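4.2 Sorting, storage and the donated knitwear stream

Intake at the Rothe depot was logged over two winters, with a break in December when the building was shut. 2,885 garments went through in that time. Knitwear was the slowest stream by a long way and the one staff complained about most in interviews. Reasons given: bulk, pilling, moth, missing fibre labels, stretched cuffs. Colour was hardly mentioned, which surprised us given how much the earlier literature makes of it (see Section 2).

Sorters worked to a laminated card with three outcomes: shop, bale, rag. In practice there was a fourth, the "maybe" tub under the bench, and a lot of knitwear sat in it. Some for weeks. We didn't have a code for the tub in the first round and had to go back through the notes and add one. Any shop/bale split reported for the first winter should be read with that in mind.

Labelling. Fibre content labels had been cut out of a good share of the jumpers before donation, presumably because they itch. Without a label a sorter goes by hand feel, and hand feel varies between sorters. Tyra Solheim, who coded the bench recordings, noted that two experienced sorters at the same bench would call the same cardigan wool and acrylic within a minute of each other, and neither would change their mind. We did not do burn tests. Bronard, the baling contractor, does its own fibre check further down the line but does not send results back to the depot, so the sorters never find out if they were right. This seems to us a larger problem than the missing labels themselves.

Folding. Shop-bound knits are folded, never hung, since hangers mark the shoulders. The house fold is sleeves in, bottom up, once more if bulky. Heavier knits spring back open and get re-folded on the shop floor several times a day. Shop staff at the Worier branch had dropped the last fold altogether and simply laid heavy items in half, which took more shelf but less labour. The manager there was happy with the trade. The manager at Rovar was not, shelf space being teh main constraint in a store that size.

Table height came up too. Benches at Rothe are fixed. Sorters over a certain age (their words) preferred sitting, and several said they sort better at a kitchen table at home. We followed this up with 6 home visits, short ones, mostly tea and talking. The home method is less tidy on paper but the decisions were quicker and the maybe pile was smaller. Whether that is the table, the quiet or the lack of a supervisor we can't say from so few visits.

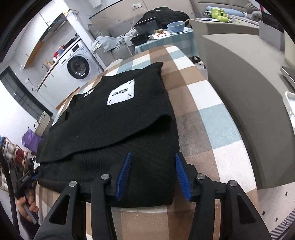 Figure 28. Dark knit, folded, on a checked tablecloth.

Price is the other half of it. A jumper priced under the rack average moved within the fortnight at both shops; above it, it sat until markdown and then often went to bale anyway, having been handled, steamed, tagged and re-folded in the meantime. Staff knew this. The pricing guide is set centrally and hadn't been revised for knitwear in years, and the local workaround was to tag a good jumper as a "top" and let it go cheap. We counted these as knitwear regardless of the tag, which is why our totals do not match the till reports.

Two limits to flag before Section 4.3. First, donation is seasonal and we only have winter, so cotton knits are under-represented. Second, the bench recordings cover the morning shift only; the afternoon crew is younger, turns over faster and may well sort differantly. A summer round is planned if the depot agrees to it.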